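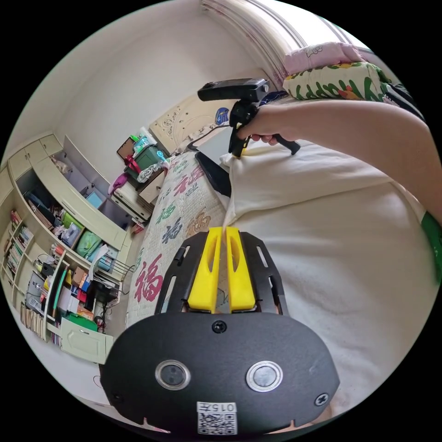
The red 福 on a white quilt, with a carved headboard behind it.

The Bed Is a Good Table
By Signe Berge

In my mother's house it was forbidden to put clean laundry on the bed. It was also forbidden to sit on the bed in the daytime, to put a suitcase on it, or to eat an apple there. The bed was made at seven in the morning with a gray cover pulled tight, and after that it belonged to no one until night. I grew up in Warkska with these rules and I took them with me when I moved to Trutdale, together with two wool blankets and a very good pair of scissors.

I have now lived in Trutdale for 21 years, and I have given up all of the rules except the one about the apple. I want to argue for this, since I still meet people who are ashamed of using the bed for work. They say "excuse the mess" when I come to the door and there are shirts on the blanket. I don't see a mess. I see the largest flat surface in the apartment, and a person who has understood what it is for.

Our apartment has 60 square meters for four people. The kitchen table is used for school books, the mail, a sewing machine that should live somewhere else, and of course food. The floor is the floor. When the washing is dry, there is one place where you can put down a grown man's shirt with both sleeves out and still have room for the next one beside it, and it is the bed. The height is also good. I am a tall woman and my back hurts if I fold at the kitchen table, but I can kneel on the bedroom rug, or sit on the edge of the mattress with one leg under me, and continue for an hour.

I will be fair to the other side. My neighbor's argument is hygiene. She says that you bring the dust of the day onto the place where you sleep. I think this is true for suitcases, and for the coat you wore on the bus. For laundry that came from the line the same morning I can't take it seriously. The shirts are cleaner than we are. If anything, it is the shirts that should complain.

The second argument is softness. A mattress gives way, they say, so you can't fold a straight edge on it. This one I respect more. For trousers with a crease it is correct, and I do those on the ironing board. But most of what a family wears has no crease and wants none. It has elastic and prints and a collar that is already a little tired. A soft surface holds such a garment in place while you work, and a hard table lets it slide. I learned this from my daughter, who folds everything better than I do and who has never in her life folded on a table. 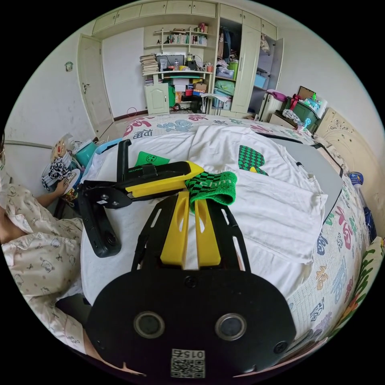
A T-shirt needs to lie flat before it is folded, and I mean completely flat, with the air stroked out of it. People skip this. They pick it up by the shoulders, swing it in the air, and fold it against the chest with the chin holding the collar, as they do in the shops. Then they wonder why the pile leans. A bed lets you do the slow way. The white T-shirt above takes most of the bed, and this is how much room I think one shirt should be allowed to have. You can also see that the print, the green and black checkered blocks, sits on the right part of it, and a print like this is a practical help. I use the print to know where I am. A plain white shirt has no landmarks and I often find that I have folded it on the back side, but with a pattern I can decide that the checks shall end up on top, and then I find the shirt again in the drawer without lifting the others.

For the small things, the bands and socks and belts of bathrobes, I have no method that I would recommend. I used to put them in a bowl. Now I let them lie on top of the shirt they came out of the basket with, and they travel with it to the right person.

I come now to the part where my family doesn't agree with me, and this is the bedding.

When I was young I believed that bedding should be quiet. White, gray, maybe a thin blue line. I had read somewhere that a bedroom must rest the eyes. For our wedding we got a set from the Söderlund department store, gray linen, and it cost more than our first bicycle. It was beautiful, and every sock that ever went missing in our home went missing on it. Gray on gray. Black tights you could find. A gray sock you could search for until the evening, and then your foot found it at the bottom of the bed in the middle of the night.

My opinion today is that a bed should be loud. I like big flowers, leaves, letters, cartoon motifs, all of it, and I don't ask that the pillow matches the sheet. A pillow with a green leaf and a pink-orange flower on a sheet full of colored letters doesn't disturb me at all. The eye is closed when we sleep. When it is open, it is usually looking for something, the other glove or the library card, and then it is helped by a ground that has some life in it. I know what designers will answer, that the pattern hides things. In my experience a pattern hides stains. It doesn't hide objects, for an object interrupts the pattern and you notice the interruption. I haven't proved this with science. I have proved it with socks.

And there is more to say for the printed quilt than that it is practical. A quilt with 福 on it wishes something for the person who sleeps under it. The character stands for good fortune, and many families hang it on the door at the new year, so I find it natural that it should also come to bed. My mother would have called it too much. She would have said that a wish should be spoken, and only once. But I think of how many hours a person lies under a quilt, tired or with fever or angry with someone in the next room, and I find it generous that the wish is printed large, in red, and that it is still there in the morning when you have to make the bed. What did our gray linen wish for us? I believe it wished to be ironed.

I feel the same about carved headboards. There was a time when everybody I knew was getting rid of them. My husband's aunt slept for 38 years in front of a headboard with raised flowers and leaves, painted in cream, and when she moved to a smaller place her children wanted to give it away and buy a padded one. It collects dust, they said. It does. You take a dry paintbrush, the kind for window frames, and go through the ornaments twice a year, in April and again before the winter, and it takes less time than a cup of coffee. She kept it. A carved headboard tells you which end of the room is important, also when the rest of the bed is covered with clothes. And you can hang a shirt over it for a moment when you need both hands.

Maybe somebody will think that I am making a virtue out of a small apartment. It is possible. In a house with a laundry room I would perhaps fold on a counter, next to a shelf where the Clirau bottle stands with its label to the front, and I would write an essay about counters. Last year I did visit such a house. The owner showed me a folding table that had cost her 1000 dollars. It was made to the right height for her and had a drawer for clothespins. I admired it and I meant it. Then we went upstairs so that I could get my coat, and on the bed in the large bedroom lay the towels, half of them folded. She laughed and closed the door, and I was sorry that she closed it.

I think she folds there for the same reason as we do. On a bed there is room for another person. At a counter you stand alone with your face to the wall. When I spread out the laundry on the bed, somebody comes, first to ask where their green sweater is, and then they sit down, often still in pajamas if it is early, and take hold of one end of the sheet without being asked. My son tells me things over the laundry that he doesn't tell me over dinner. At dinner we look at each other. With the laundry we both look down at the shirts, and the hands are busy, and a sentence can come out sideways. My mother and I had no such place. We had a gray cover, pulled tight, and we had the dishes, but the dishes were loud and she liked to have them done quickly.

I don't say that she was wrong in everything. A bed that has been used as a table must become a bed again before night, and here I am as strict as she was. The piles go into the drawers before supper. I don't accept the chair as a station on the way, and I don't accept that a pile is moved to the floor at eleven in the evening and moved back in the morning, for in this way a pile can live for weeks. Cards, pens, mats, boards and all the flat things that children carry in with them go back where they came from. The quilt is shaken out of the window if the neighbor below isn't on her balcony. After that it is laid with the right side up, so that the characters or the flowers can be read from the door.

My daughter says that I have only exchanged my mother's rules for my own. She said it while she was folding my sweaters, in the wrong way, with the sleeves to the front, and I let her finish before I did them again.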